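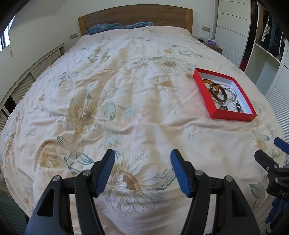

Hand-held gripper with ribbed blue pads, over the bed; jewelry box at right.

14 shares | 3 comments

Members of the Peltness workshop visited the home build of Matilde Quintela on June 29, 2020. The project, named Hernex, is a pair of grippers worked by hand and assembled from molded plastic parts.

Ms. Quintela outlined the work done since February. The jaws are in their third version – the earlier two flexed too much at the tip. Parts have cost $207 to date.

Tiago Bragança asked about thin objects such as chains and bracelets. Ms. Quintela replied that these remain the hardest items to grasp and that softer pads are on order.

The visitors were given a copy of the parts list. A return visit to the Peltness workshop will be arranged.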